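Mudier Mug Tree and Plate Rack
Supplied by Tudent Institutional Furnishings

The Mudier range is intended for shared kitchens in student residences, staff rooms and community centres, where crockery must be stored in the open and returned to its place by many different users. The range comprises 2 pieces, a mug tree and a plate rack, which may be ordered separately or together. Both are made of wood and arrive assembled. 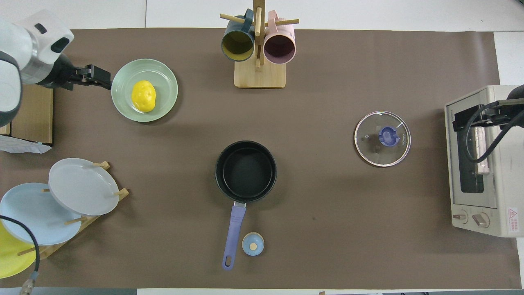
The mug tree consists of a square base and a single vertical post fitted with horizontal pegs. It is suitable for mugs with a standard closed handle. Mugs hang from the pegs with the open end facing downward, as with the teal and pink mugs shown, and may be lifted off with one hand. The companion rack holds plates upright between pegs and accepts most side and dinner plates – bowls with a deep profile should be stored elsewhere. Colours of crockery may be mixed freely; Tudent does not supply mugs, plates or cookware with either piece.

Care
Wipe with a damp cloth and dry promptly. Do not place in the dishwasher or leave standing in water. A light application of food-safe mineral oil is recommended each December, or at the close of the academic year.

Ordering
Mug tree: item 200
Plate rack: item 300
Orders from registered institutions are accepted on account. Deliveries to regional centres are handled by Daltell – please allow additional time for remote addresses. Enquiries concerning bulk supply should be directed to Birger Nordin, Institutional Sales.

Page revised 2025-10-12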